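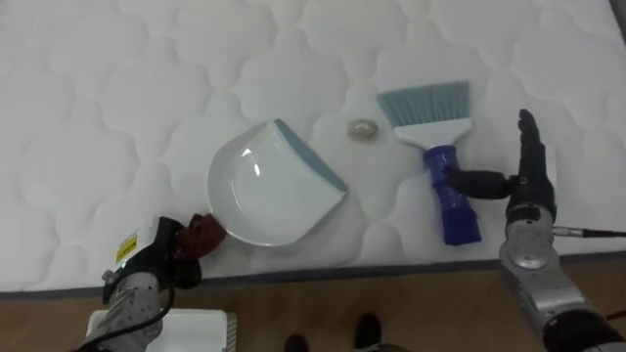

Open Day at the Biltport Home Robotics Room: Your Questions

We get many of the same questions by email, so we have put the answers on one page. If yours is missing, please write to Heather Tapsell at the front desk.

When is the open day?
Tuesday, October 11, 2022. The doors open after lunch and the last group goes in at 4 pm. A second open day is planned for November, but the day is not yet fixed.

Do I have to book?
Yes. There are 160 places in total and we divide them in small groups. Booking is free. If you cannot come, please cancel, so that another person can have your place.

What will I see?
Robots doing housework, at the speed they really have. The work this season is tidying and cleaning on and beside a bed: small tools such as a dustpan and a hand brush, pieces of litter, cloths and other light things. Each group stays for one session, and then Yoshinori Katayama answers questions.

Will the robot finish the job while I am watching?
We can't promise it. Some attempts stop in the middle and must be started again. Visitors sometimes feel sorry for the robot at this moment, but for us it is a normal part of the day.

Why a bed and not a table?
A mattress is soft and its quilted top is not even, so a dustpan does not lie on it as it lies on a hard floor. Guido Cattaneo chose it for this reason. He will gladly tell you more than you asked.

What does the room look like?
It is furnished like a home. There is a herringbone floor, a white wardrobe, curtains and a washer-dryer.
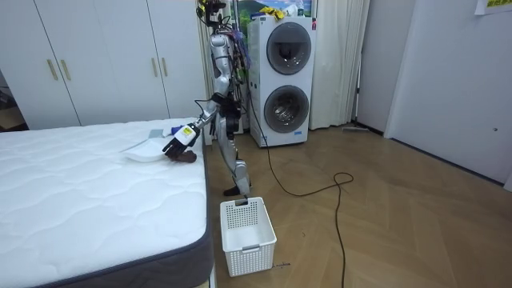
The humanoid at the mattress, with the laundry corner behind it.

Please watch your step, as there can be cables on the floor.

Do the hands all look the same?
No. We use a hand with several fingers and also simpler grippers. Siv Moen can explain which one she prefers for thin edges and which one for handles.

Can I touch the robot?
No, sorry. Please stay behind the line also when the robot is standing still. Trygve Granström is responsible for safety and his word is final.

May my children come?
Children are welcome together with an adult. The session is quite slow and very small children may get bored.

May I take photos?
Yes, without flash. Please ask other visitors before you put their faces online.

How do I get there?
Take the bus to Brøndum Centre and use the side entrance. The parking behind the building is for staff only. For step-free access, ring the bell marked 265 and we will come down with the elevator key.

Is there coffee?
Yes, in the hallway. Please leave your cup there before you go in.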